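2018-06-08

Huddale, bay side. In at seven, out late. Writing this up before I lose the order of it.

The left gripper of pair 2 was still reading wide this morning. Fully closed, pads touching, the log gave an opening of 2 mm. Zero is zero on the right one. Yesterday I put it down to the pad and wanted to swap it. Slept on that and decided to measure first, for once.

Checks before touching anything:

Trigger travel smooth over the whole stroke, no notch. Return spring brings the fingers back to the open stop every time. Pads meet along the full edge, no light between them when held up to the window. Strip of paper gripped at the tip, middle and root of the pad, same pull needed at all three. So the mechanics close properly and the error is in what gets reported.

Repeated the close twenty times and looked at the log. The reading was 2 mm on the first few and crept down toward 1.6 by the last. Something moving, then, and a fixed offset alone would not do that. Opened the body. Four screws, one of them with a chewed head, which was me in March. Replaced it from the Kütt box while I remembered. The encoder magnet sits in a printed cup on the finger shaft and is held with a dab of adhesive. The adhesive had let go on one side. I could rock the magnet with a wooden pick. That is enough to explain the creep and most of the offset.

Cleaned the cup with alcohol, scraped the old adhesive off, let it dry properly. Set the magnet back with the mark facing the screw boss, used less adhesive than last time and clamped it for 55 minutes. The sheet says 40. The room was cool and I had other things to do.

While that cured I went over the right-hand gripper so it would not feel left out of the schedule. Marker block first. The block is glued to a plate and the plate is screwed down, and the glue joint is the part I trust least. Pushed on each corner with a thumb, no movement. Edges of the marker print still down flat. Wiped it with a dry cloth only. I used the window cleaner in March and it took the matte off one face, after which the tracker dropped out every time that face turned toward the tubes.

Reinstalled the left cover at a quarter to eleven. Torqued the screws by feel, two fingers on the driver, stopped at first resistance plus a small turn. These are plastic threads and they have been opened too often. If one more strips I will drill the lot and put in brass inserts, and do all the pairs together.

Zeroing went as follows, for next time, because the note taped inside the cabinet door is out of date:

Power the gripper with the fingers open. Wait for the log to settle.
Close fully on nothing, hold, write zero.
Open fully to the stop, hold, write span.
Close on the 10 mm gauge block, read back.
Close on the 30 mm gauge block, read back.
If either block is out by more than 0.3, start again from the top. Do not adjust the span by hand.

First pass: 10.1 and 30.2. Accepted. Ran the twenty closes again and the zero stayed at zero, last digit flickering. 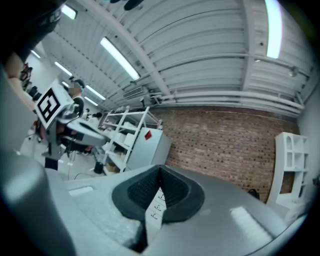
Then the tracking check with both grippers up. The procedure asks for both at chest height, markers toward the ceiling camera, held for a slow count, then crossed left over right, then apart again. What I want from it is the distance between the two marker blocks while the jaws are held tip to tip, and that distance should not change when I rotate the whole arrangement. It changed by 4 mm on the first attempt. I suspected the repair, then looked at the timestamps and found the left stream was arriving late. Different problem. The left unit had come up on the old settings after I pulled its power, and the old settings have the wrong clock source. Loaded the current set, restarted, repeated. Spread down to 1 mm. That is as good as pair 2 has ever been.

I should make the current set the default so this stops happening. I wrote the same sentence in March. It is now on the list with a box next to it.

Lamduan Yensuk came over from the Ondton side after lunch wanting to know whether she could have pair 2 for the afternoon. Told her yes after the soak test, no before. She sat down to wait and read me the fault list from her side, which was useful, so I copied it here:

Pair 1, right: squeaks at half travel. No effect on data.
Pair 1, left: fine.
Pair 3, right: cable stiff at the strain relief, drops out if the wrist turns hard outward.
Pair 3, left: pad surface going smooth at the tip, slips on glass.

The squeak is the guide rod. A drop of the dry lubricant and wipe off the excess, no oil, it finds its way onto the pads. The cable I want to do tomorrow. Jimemex sent the new leads with the softer jacket and a right-angle plug, and the angle should take most of the bending out of that corner. I only have a pair of them, so pair 3 gets both and the others wait. The smooth pad can be turned end for end once, after that it is scrap. I marked it on the back with a paint pen so no one turns it twice.

We disagreed a little over pads. She thinks we should change them on a fixed count. I would sooner change them on the slip test, since wear depends so much on what is being picked up. A week of cloth does next to nothing. A morning of ceramic tile takes the tips right down. Her point was that people skip the slip test when they are busy, and they do. We left it at slip test every morning, initials on the sheet, and if the sheet has gaps by the end of the month she gets her fixed count.

Soak test: one hour of continuous open and close with the trigger strapped to the little cam rig, logging the whole time. Counter stood at 3387 when I stopped it. No drift in zero. Body slightly warm at the back by the board, cool elsewhere. Pulled the cover again to look at the magnet, could not rock it, closed up. That last inspection probably did more harm to the threads than good to anybody, but I would have thought about it all evening otherwise.

Gave her the pair at ten past three. She had it back before six with no dropouts and a complaint that the left trigger feels heavier than the right. It does. I had the spring out and put it back on the inner hook. The inner hook gives more preload. Whether the right one is on the inner or the outer I could not say without opening it, and I was not going to open it at six. Must check. Both should be on the outer according to the drawing, and if the right one is too, then I have simply made a mistake and it is ten minutes to fix.

Parts used today: one screw, adhesive, one wipe. Parts to order: adhesive (the tube is nearly flat), brass inserts in M2.5, another set of pads, two more of the Jimemex leads for pair 1. Ask whether the leads come longer. The present ones are fine for someone my height and tight for anyone taller with both arms up.

Also the note in the cabinet. Took the old one down and wrote out the zeroing steps as above, larger, with the part about not adjusting the span underlined. Left the old one in the folder because it has the marker offsets on the back in my handwriting and I have not found those anywhere else. Type them up.

Tomorrow: pair 3 leads, spring on pair 2 left, squeak, default settings. In that order, unless the spring turns out to be bothering her enough to go first.

Legs tired. Soup, then bed.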